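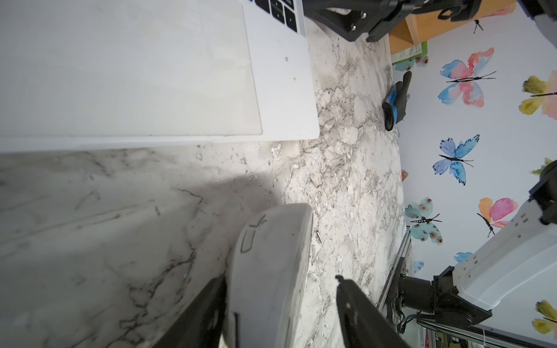 The Compact Desk: Arranging Everyday Items Around a Laptop

Project report submitted for the Skillomum module in Applied Interior Studies, Gronow College

1. Introduction

This report sets out the work carried out by the Gasia project group during the summer term. The purpose of the project was to study how a small worktop can be used for computer work while also holding items that are kept for comfort, decoration or practical tasks. The module guide limits the report to 2,000 words, and the drawings and price list have been submitted separately.

The study was based in the Trekevine building, where desk space is shared between several courses. In a short survey of students using the building, 219 replies were received. The most common complaint was the lack of a fixed place for small items, followed by glare from the window and the shortage of sockets. Only the first of these is considered in this report.

2. Aims

The group agreed the following aims at the planning stage:

To keep a clear area beside the laptop for a mouse.
To move decorative items off the main surface where possible.
To make use of the back wall for storage.
To keep the total cost of new items below £100.

3. Layout

The tabletop has a white and grey marble pattern. It was chosen over plain white, which members of the group found tiring under strong light. The drawback is that pale objects do not stand out well on it, and this applies in particular to the white mouse used with the laptop. A darker mouse was considered, but the existing one was kept in order to save money.

The laptop stands towards the back of the table. A small shelf in light wood, shaped like a bench with an upright back panel, takes the right-hand back corner and holds a potted artificial plant with red-orange blossoms. Storage on the wall is provided by a black wire mesh basket divided into compartments. The butterfly wallpaper is the most colourful part of the layout – opinion in the group was divided on whether it suits a place of study.

Two fabric items were included as well. The light blue cloth in the shape of a fish lies flat to the left of the laptop, and a work glove is kept on the right side of the table.

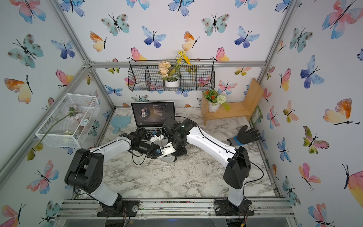 4. Findings

The wall basket was the most useful addition, as it takes up no room on the tabletop. Its height is less convenient for shorter users, and a lower fixing point should be tested.

The shelf performed well as a stand for the plant. The space beneath it was seldom used during the four weeks of the study.

The glove and the cloth remained a difficulty. Both were moved often, and neither had a marked place. A hook on the side wall would probably be enough for the glove. The cloth could be folded and stored in the basket.

5. Recommendations

The group recommends that the basket be lowered and that one hook be added before the layout is repeated at other desks in Trekevine. The wallpaper should be put to a vote among regular users of the room.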